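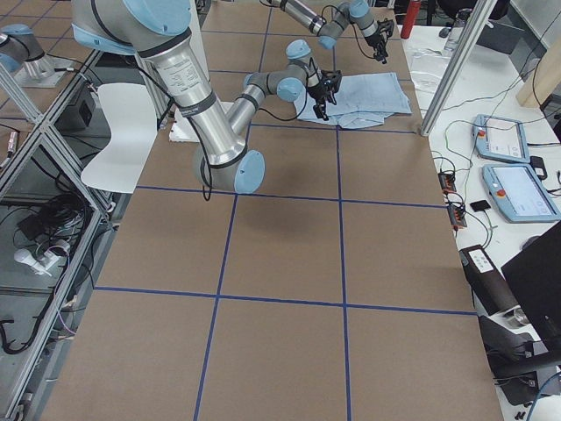 3.2 Work surface and garments

Folding was carried out on a single large table with a plain brown top. Strips of dark blue tape were laid lengthwise and crosswise to divide the surface into rectangles, so that the position of a garment could be noted by cell and the same starting place used again in a later session. The layout follows the one proposed by Nordin for sorting tables in the Stotholm laundry study, with the difference that our cells were left without numbers.

Garments were drawn from the Boscombe set, which holds 508 items of everyday clothing in light and dark shades. Pieces with stiff collars, heavy buttons or loose trimmings were left out. Each remaining item was washed once before use and was not ironed, as we wished to keep the ordinary creasing that clothes have when they come out of a basket. Figure 3 shows a light blue garment lying folded just beyond one of the crosswise strips, with wrinkles still plain to see in the upper layer and a paler folded edge along the lower side.

Creasing of this kind matters for the scoring described in Section 4. A fold may be well placed and still look untidy, and early raters tended to mark such pieces down. We therefore asked raters to judge two things separately: whether the edges met, and whether the cloth lay flat. Aslak Nordin and Sverre Kristiansen scored all items independently and discussed any piece on which their marks differed by more than one point on the scale of 8.

The tape proved useful in a further respect. Soft cloth tends to creep during folding, and a garment that begins square to the table may end at a slight angle. Against the straight strips this drift could be read directly – a point that we had not planned for, but which was added to the score sheet after the first 600 folds.

Figure 3. A folded light blue garment on the taped work surface. The strips mark the cells used to record position.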